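折叠桌上的一餐

八月的午后，奇涅雷·乌古家的客厅里没有餐厅该有的那种大桌子。她在三年前搬家时把旧餐桌送了人，之后一直用折叠桌吃饭。人少的时候开一张，人多的时候再添。吃完擦干净，桌腿一收，靠墙放好，屋子又空出来。

“很多人觉得折叠桌是临时的，”她说，“我用了三年，没觉得缺什么。”

2025年8月16日是星期六，她约了几位朋友来吃晚饭。我到得早，正好赶上摆桌子。乌古的做法很简单：先把桌子打开，检查支撑杆有没有卡到位，再用湿布擦一遍，然后从盘子开始摆。盘子的位置定了，人坐在哪里也就定了。碗放在盘子后面，杯子放右边，勺子和叉子最后拿。

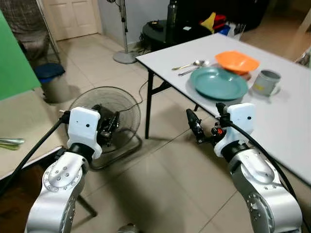
她的餐具不成套。盘子和碗是一件一件添的，颜色各不相同，蓝绿、橙、白、浅绿都有。最早的几件来自一家叫Bovow的杂货铺，店面不大，塑料餐具堆在门口，论件卖。后来那家店搬走了，她就改去周末市场找。她买东西有两个标准：能叠起来，掉在瓷砖地上不心疼。家里铺的是米色地砖，以前那套瓷盘，两年里碎得只剩5只。

塑料盘的缺点她也清楚。装过咖喱和红油的碗会染色，洗不回原样；用钢丝球擦过的表面会发毛，更容易挂油。她的办法是吃完马上冲水，重油的菜只用深色的碗装，浅色的留给米饭和水果。

餐具则是另一套管法。叉子和勺子平时不进抽屉，按用途捆成小把，要用的时候整把拿到桌上再分开。这个习惯是从福拉萨德·巴巴洛拉那里学来的。巴巴洛拉给社区聚餐帮厨多年，最多的一次摆过214个座位。她说大场面里最容易乱的是小件，盘子少了一眼能看出来，叉子少了要等人坐下才知道。

“一把就是一桌的量，”巴巴洛拉说，“拿到桌边拆开，发完了手里不该有剩的。有剩的就是漏了谁。”

在家里用不着这么严格，不过乌古觉得方便。捆好的餐具可以放在旁边的桌子上，不占正桌的位置。米、糖、盐这类东西她都用带盖的透明玻璃罐装，放在桌角，谁要用谁去拿。罐子比袋子稳当，也看得见还剩多少。

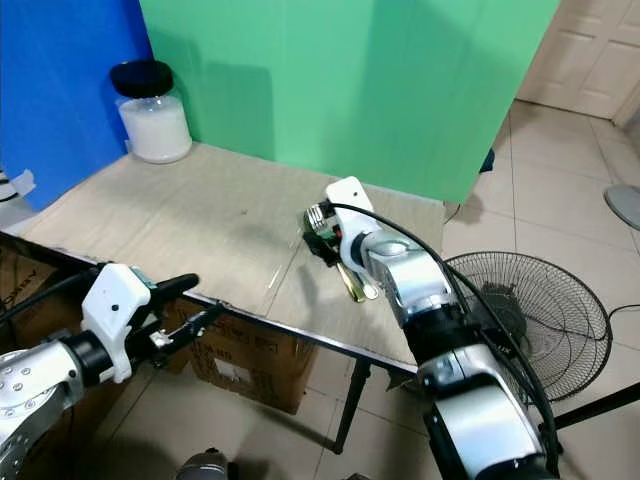 颜色怎么配

不成套的餐具摆在一起容易显得杂。乌古试过按颜色分，同色的放一处，结果像儿童餐厅。现在她反过来做，一个位置上的盘、碗、杯子尽量不同色，整张桌子看过去反而匀称。她没有学过布置，这些都是吃饭时看着不顺眼，下一顿再改出来的。

桌面的颜色也有影响。白色桌面最省事，什么颜色放上去都清楚，哪里有水渍、饭粒也看得见。木纹桌面耐脏一些，适合择菜、备料。她家里两种都有，待客时用白的，做饭时用木纹的，通常不铺桌布。

阿达埃泽·达乌达那天也在。她在Tikel工作室做陶，对塑料餐具没有多大兴趣，但对摆法有意见。她主张杯子把手朝向要统一，马克杯尤其如此，把手对着外侧，拿的时候不碰到碗。乌古平时不管这个，随手一放，朝哪边算哪边。两个人说了一会儿，没有结果，各摆各的。 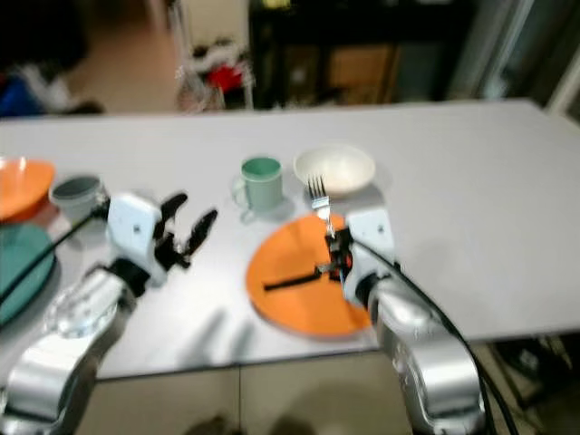 白色桌面上的橙色盘子、浅绿色马克杯和一只白碗。

达乌达还提到高低的问题。一张桌子上如果全是扁平的东西，看起来会散，需要有几件高的，杯子就起这个作用。她建议把最高的放在离人远的一侧，矮的靠近手边，这样夹菜时袖子不会带倒东西。这一条乌古接受了，她说以前确实打翻过水。

折叠桌怕晃，这是它和固定餐桌最大的差别。丘库埃梅卡·塔穆诺和拉瓦尔·塔穆诺兄弟俩常来吃饭，他们在易卜拉欣路上修家具，折叠桌也修过不少。按他们的说法，桌子晃，多半是支撑杆的铆钉松了，或者四条腿的胶垫磨得不一样厚。胶垫便宜，一次换四个，不要只换一个。桌面中间不要压重物，汤锅放在靠近桌腿的位置。

天热的时候，乌古会在地上放一台风扇，对着过道吹，不直接对着桌子，饭菜凉得慢，纸巾也不会飞。电线要沿着没人走的一边拉，端汤的人脚下才安全。
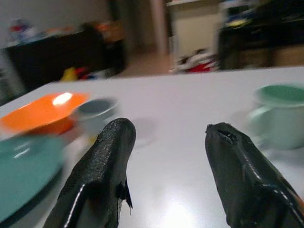 杯子她备得最多。浅口的小杯装调料或者温水，带把手的装茶，混着用也可以。孩子来了一律给小杯，倒得少，洒了也好擦。她不主张一开始就把水倒满，菜还没上齐，桌上东西一多，满杯最先遭殃。

晚饭六点半开始，炖豆子、炸大蕉、番茄炖鸡，还有一大盆米饭。丘库埃梅卡坐下之前先按了按桌角，没晃。吃到一半又加了一个人，乌古从柜子里拿出一只盘子，和桌上哪一只都不同色，放在两个位置中间，大家往两边挪了挪。

收桌的顺序和摆桌相反，先收小件，叉勺数齐捆好，再收杯子、碗、盘子。碗盘冲过水，叠在水池边。桌面用温水加一点洗洁精擦，接缝处用旧牙刷，晾干再折。乌古说下一次聚餐定在十月，到时候想添一张矮一点的桌子，给孩子们单独坐。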